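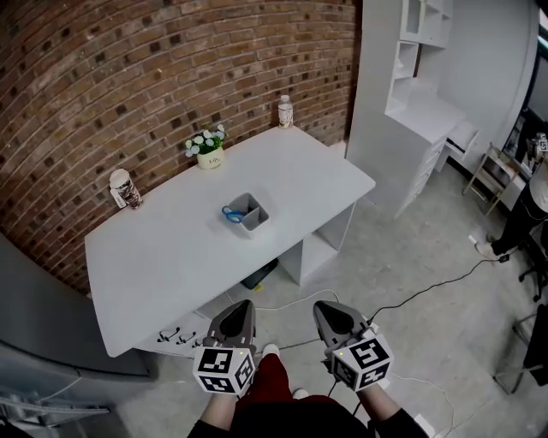
Figure 3. White desk against a brick wall, with a potted plant, a lidded cup and a small divided container on top.

4.2 What people keep within reach

The second part of the survey asked residents to tell us which things stay on the desk all day and which get put away. We had expected this to be the dull part of the questionnaire, a warm-up before the questions on lighting and noise. It gave us the richest answers in the whole study! Of the 243 people who returned the form, 200 wrote more than we had left room for, and several carried on over the back of the page.

The strongest pattern is how stable these small collections are. Residents in Tultmont and Burkstead were asked to fill in the desk sheet twice, once in March and again in September, and 127 of them listed the same things both times, often in the same order. Papers came and went, and so did laptops, but the cup, the plant and the tray for small tools stayed put (Figure 3). Bachelard's old idea of the corner as a place one settles into seems to us very much alive in these answers, even where the corner in question is the end of a hallway.

Plants deserve a few words of their own. In the Burkstead apartments, where many rooms face an inner courtyard, we thought people would give up on them. They did the opposite, and moved them around. One resident described carrying a pot to the kitchen every morning and back to the desk at 4 p.m., "so we can finish the day together." Flowering plants came up more often than we had guessed from the pilot, and those who kept them wrote longer and more cheerful answers to the open question on mood. We make no claim about cause. It is a lovely result all the same, and one we would like to see tested with a larger group.

Drinks were the second surprise. In the older row houses on Sandhu Street the kitchen is a full floor away from the usual work spot, and people there wrote about cups with lids in the way others wrote about good chairs. A lidded cup meant fewer trips on the stairs and less worry about spills near the keyboard. In the one-room units the kitchen is a few steps off, and residents told us they liked getting up for a refill and would not want to lose the excuse.

Small tools such as scissors, tape and pens raise a question of storage. Most desks in the survey have drawers, yet people with drawers were just as likely to keep their scissors out on top. When we asked why, the answers were short and practical: a drawer means moving the chair back, and the chair is on a rug. An open tray with sections seems to offer enough order to feel tidy and enough openness to be used without thinking. This fits well with the scoring in the Asteck room-use scale, where "reach without standing" is one of 7 items and the one our residents rated highest.

We turn next to the walls and windows behind the desk, and to how far residents were willing to shift the furniture to get a better view.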